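Books > General Fiction > Family sagas and doorstops

Thread: Is The Salt Ledger worth finishing?

marlow_reads
I'm at chapter 21 of The Salt Ledger by Pavithra Sastry and I've stalled. It was picked for our group at the library and we meet in two weeks. The first part, with the grandfather setting up the rope works at Britavthorpe, I liked a lot. Then he dies and we get a long stretch with the three daughters and the lawsuit, and I can't keep the creditors apart. Does it pick up? No spoilers past the fire please.

tendril76
It picks up when Agnes goes to work for the shipping agent. That's maybe four chapters on from where you are. The lawsuit matters later but you don't need to follow every creditor. The only one to remember is Bunnag.

Quillback
I'll disagree. I finished it and I don't think it picks up. The second half is the same argument about the house, held in different rooms. The grandfather is the only person in it with any life and she kills him off before the halfway point. I gave it two stars.

marlow_reads
Two stars seems harsh for the opening alone. The chapter where he walks to the coast with the tar barrels is as good as anything I've read this year.

Quillback
Agreed about that chapter. It's a short story, and I'd have been happy with the short story.

hollis_p
Which edition are you reading? There are two. The first hardback has the family tree at the front and the Mistton paperback leaves it out. I read the paperback and had to draw my own tree on the back of an envelope. My sister had the hardback and had no trouble at all with who was who.

marlow_reads
Paperback. So that explains some of it. Could somebody type out the tree, or would that give things away?

hollis_p
It would give away one marriage and one death date. I can do it without those.

Josiah, the grandfather. Married Ruth.
Children: Agnes, Clara, Winifred, and a son Thomas who goes to sea.
Clara marries Edwin Pell. Two boys, Josiah (called Joss) and Edwin (called Ned).
Winifred has a daughter, Lottie.
Ruth's brother is Matthew Crane. He is the one with the loan.

There is also a cousin Thomas who is a different Thomas. He only appears in the court chapters.

marlow_reads
The second Thomas! I had them down as one man and couldn't work out how he was in Lisbon and in court in the same May. Thank you.

tendril76
I made that mistake too. I think an editor should have caught it. Real families reuse names but a novelist can call the cousin George.

oldspine
I don't agree there. The reuse of the name is the whole basis of the forged signature. If he's called George there's no case.

tendril76
That's a spoiler, oldspine. Marlow asked.

oldspine
It's in the blurb on the back of mine. "A signature that could belong to either of two men." I don't see how it's a spoiler if the publisher prints it.

marlow_reads
It's fine. It isn't on mine, but it's fine. I'd sooner know.

Quillback
So we have one paperback with no family tree and a blurb with the plot taken out, and one hardback with both. It sounds like the paperback people did half a job.

hollis_p
The paperback is also missing the author's note. In the note she says she started with the rope works and wrote the daughters' section last, over one winter, after her first version was turned down. You can feel the join if you know that. The chapters get shorter and she goes from past tense to present for Lottie.

Quillback
Thank you. That's my complaint exactly. It's two books.

tendril76
It's one book with two halves. Most sagas go that way. The founder is always more fun than the people who have to divide up what he left. If you want one that handles it better, try Takumi Fujimoto's The Dyer's Year. Same setup, a hard old man and a trade, but the old man lives to the last page so you never lose him.

oldspine
The Dyer's Year is good but it's very slow. I counted 100 pages before anyone leaves the yard. I'd rank it under The Salt Ledger. Fujimoto is better on work and Sastry is better on money.

Quillback
I'd put it well above. The vat chapters are slow because the job is slow. And his women talk like people.

oldspine
Sastry's women talk like people. Winifred's letter to the bank is the best thing in the book.

Quillback
Winifred's letter to the bank is five pages of sums.

oldspine
Yes. That's why it's good.

pennyroyal
New here, hope it's ok to join in. I listened to The Salt Ledger on Wekumico and I'd suggest that to anyone who is stuck. The reader gives each sister a different voice and the court chapters are much easier to follow. The second Thomas has a cough. The sound is a bit thin in places but I got used to it.

marlow_reads
Can you get it through a library on there or do you have to subscribe?

pennyroyal
My library has it. There was a wait when I put my name down. I don't know about yours.

hollis_p
I tried the audio and gave up. He reads Josiah in a growl and I couldn't take the coast chapter seriously. But I had read it on paper first, so I already had my own idea of how he sounded.

tendril76
Marlow, did you get any further?

marlow_reads
6 October 2025 update for anyone still following. I finished it last night. I skimmed the second hearing and read everything else. Agnes at the shipping agent is very good, as tendril said. I also went back and reread the start and noticed that Ruth tells Josiah what will happen with the loan, in plain words, and he talks over her. I missed that completely the first time. I don't think Quillback is right that it's two books. I do think the last third could lose 76 pages and nobody would write in to complain.

Quillback
Which 76?

marlow_reads
Both hearings, and Ned at school.

oldspine
Ned at school sets up the ending.

marlow_reads
It sets up one line of the ending. I'd have taken that line on trust. Anyway, three and a half stars from me, and four for the first part. Our group meets on it soon and I've asked hollis if I can print the tree for the others who have the paperback.

hollis_p
Go ahead. Put George in if anyone complains about Thomas.

marlow_reads
I'll leave him as Thomas. For the meeting after that it's my turn to choose, and I'm leaning toward The Dyer's Year, slow or not. If anyone knows whether the paperback of that one is complete, please say so before I tell the others to buy it.

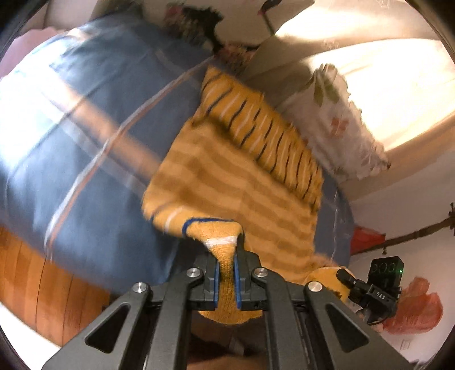
I'd also take suggestions for something shorter as a backup, since two of our members have already said they don't want another long one this year.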